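Section 4. Recording Demonstrations with the Hand-Held Grippers

4.1 Purpose

This section sets out the procedure for recording two-handed demonstrations for the Fladent study, which examines whether a policy trained only on hand-held gripper data can carry out packing tasks on a fixed robot. All operators at the Bromton laboratory shall read it before their first recording. Questions about the procedure go to Orathai Somboon; questions about the equipment go to Nattawut Luangrath.

4.2 Checking the fingers

1. Place the gripper on the table with the fingers open and pointing away from you.
2. Open the live view from the gripper camera and confirm that the upper ends of both fingers are visible.
3. Examine the pads for wear along the top ridge and the inner edges. 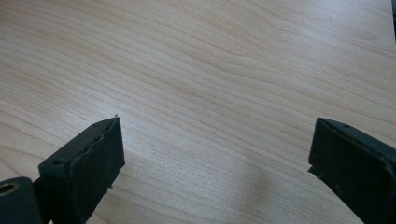
Figure 4-1. Gripper camera view, fingers open over bare tabletop. Pad wear at the top edge of the left finger and along the inner edge of the right.

4. Enter the condition of each pad in the equipment log, using the wear codes in Appendix B.
5. Close the fingers fully and open them again. Repeat this 7 times and watch the width reading return to the same value.

Note: Pads must not be changed partway through a batch. The appearance of the fingers forms part of the training data, and a change of pad must start a new batch number.

CAUTION: Keep loose sleeves and jewelry clear of the finger linkages when closing the grippers.

4.3 Recording the lunch box task

1. Set the lunch box on the table and open the lid.
2. Put on both grippers and fasten the straps. The straps should be firm enough that the device does not turn in the hand.
3. Start the recording and hold both grippers still for two seconds.
4. Grasp the carton with the left gripper, bring it over the base compartment and lower it at an even speed.
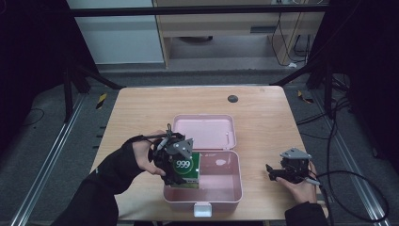 5. Release the carton only when it is supported by the floor of the compartment. Early release was the most common fault in the April trial, in which 126 recordings were set aside.
6. Withdraw the left gripper straight up, then stop the recording.

The right gripper may rest on the tabletop until it is needed. Operators should avoid moving it without purpose – idle motion is learned along with the task.

CAUTION: Check the path of the cables before each recording. A cable under tension pulls on the wrist and affects the recorded motion.

4.4 Accepting or rejecting a recording

Review each recording before starting the next one. Reject it if tracking is lost on either hand, if the carton is dropped, or if a cable crosses the gripper camera during the grasp. Rejected recordings are kept in a separate folder and are not deleted.

The target for this task is 3000 accepted recordings. Lamduan Chareonsuk maintains the running total and will notify operators when the task is closed.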